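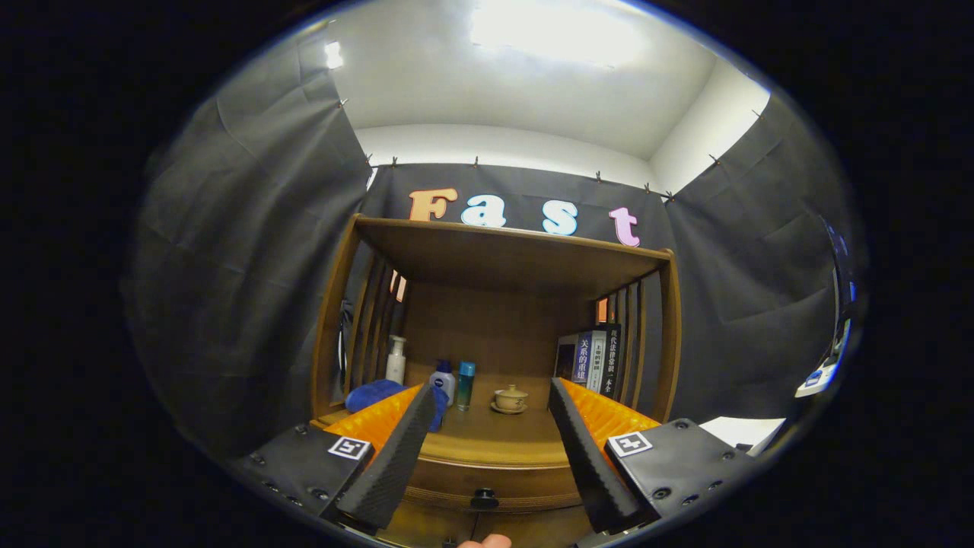
**What do you lot put in your house rules for hand-held gripper recording?**

**brunport_bench**

Been asked to write the rules sheet for our recording room by the end of July and I've got half a page. Two hand-held grippers, camera on each, people pick things up and put them down in a small mocked-up bit of furniture with grey cloth round it. Bottles, towel, a lidded cup on a saucer, row of books. Household stuff.

We've got 3015 clips so far and every person does it their own way. Some tidy the shelf between goes, some don't. Some start with the gripper already touching the thing. One lot of clips has the fingers starting shut and the next lot has them open.

What I've got:

- check the gripper before you start
- don't rush
- put things back

Not much is it. Is there a proper standard for this? I looked at the robot safety ones and they're all about fences and stop buttons, can't see anything for a person walking round holding the gripper. Our customer (Starik) just says "consistent", which could mean anything.

Also do I need a rule about what's in shot - labels, book titles and that? And do fingers matter?

**tapewidth**

No standard that I know of for the hand-held bit. The fence-and-stop-button ones are for machines that move by themselves. You still want normal workplace stuff, so trip hazards, wipes for the handles, breaks. We do 35 minutes then swap, wrists get sore quicker than people admit.

For the sheet, be much more exact. "Check the gripper" will get ticked without looking. Ours, more or less:

Before a run
- both markers clean, flat, not peeling at the corners. A lifted corner is a fail, not a "see how it goes"
- pads fully seated on the orange blocks, no grit in the grip pattern
- screws on the finger plates, try each one with a driver. By hand isn't good enough
- open and shut fully 4 times, watch that both fingers move together
- wipe the lens

During
- start with fingers open and clear of everything. Count of two before you move
- end the same way
- one task per clip. If you drop something keep recording to the end, mark it as a drop, don't delete it
- free hand stays out of view unless the task needs it

Fingers - yes they matter. Your picture's got a fingertip showing at the bottom between the two gripper fingers. One tip probably won't hurt anyone but if it's in half the clips and not the other half then that's a difference you didn't mean to have. Either move the grip back a bit or write down that it's allowed. Pick one and put it on the sheet.

Don't let people delete their bad goes. Worst habit we had, took ages to get rid of. The failures went missing and nobody could say how often the cup got knocked.

**Famalano_nights**

just tape the floor and get on with it, people dont read sheets. we had 7 pages once and it lived in a drawer

**plainlabel**

Agree it wants to be short, don't agree with the one above that you can skip it. Ours is one side of paper, on the wall at eye height.

On what's in shot. Rule we use is: nothing that belongs to a real person, nothing with an adress on, no screens, no post, no faces. Ordinary labels and book spines we log and leave. Your books have readable titles, one bottle has what looks like a Nivea logo, and those big "Fast" letters on top will turn up in a lot of clips. None of it is private. But some customers don't want brands in, so ask Starik in writing and keep the reply. Much cheaper than going back through 3015 clips blurring things.

Also check the far edges, the lens sees wider than you think. There's a sheet of paper on the right in yours, next to some kit. Might be blank, might be somebody's rota. Clear the sides as well as the shelf.

Few more I'd add:

- written start layout for each task, item by item, left to right. "Put things back" means something different to everyone
- vary it on purpose and log it. Same shelf every time is tidy but not much use to whoever trains on it
- anything breakable gets a limit. We retire a cup at the first chip, sharp edges
- lights the same all session, or note the change. Bright ceiling panels can wash out the top of the view
- version number on the sheet, and that number goes in the clip log. If you change a rule halfway you need to know which clips came before

That last one is the one I'd do today, even with your half page. Call it version one and carry on.

**brunport_bench**

Thanks, very useful. Pinching the before / during split and the version number. Have emailed Starik about the brands. The paper was our own checklist, it's going on the wall from now on.

Still stuck on drops - if the towel falls off the shelf do you pick it up with the gripper or by hand?

**tapewidth**

By hand, after the clip's ended. Then reset to the layout and start a fresh one. If picking up off the floor is a task you want, make it it's own task with its own line on the sheet.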